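**Subject: Re: [home-automation-wg] Kitchen tidying as a benchmark task**

The Rarkance working group thanks the Flomen office for its message of Sunday, quoted in part below.

> We have been asked by two member organizations whether the list is prepared to say that machines can now clear and sort a kitchen table without help. The Duvon trials are being cited as evidence. Before we answer, could the working group confirm what was tested, and whether the results apply to an ordinary home?

The trials consisted of 300 attempts at a single chore: moving food items from a table into a container, with cookware left in place. Of these, 36 ended with a person stepping in. A further 18 were completed, but with at least one item put in the wrong place. The remainder met the written standard.

The working group does not consider this sufficient to support the statement proposed. All attempts used one table, one arm and one set of items. Lighting was constant. No attempt involved liquids, glass or real food, and no time limit was applied. A household would reasonably expect all of these to be addressed before the word "unaided" is used.

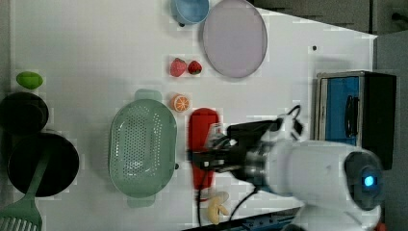

Sorting remains the harder part of the chore. The arm must tell food from tools when both lie close together, and must choose a grip for each. A curved toy banana and a half orange slice call for different approaches, and the green slotted spatula lying across the frying pan presents a further difficulty, as a careless reach for one may disturb the other. Members reviewing the scoring rules are asked to consider whether disturbed cookware should count as a failure. At present it does not.

The Ghiță subgroup has proposed a second round of 512 attempts with mixed table heights and unfamiliar items. Comments on that proposal should be sent to this list before the April call. Until then, members are requested to describe the Duvon results as "promising under fixed conditions" and to avoid any broader claim.

For the working group,
The Secretariat, Rarkance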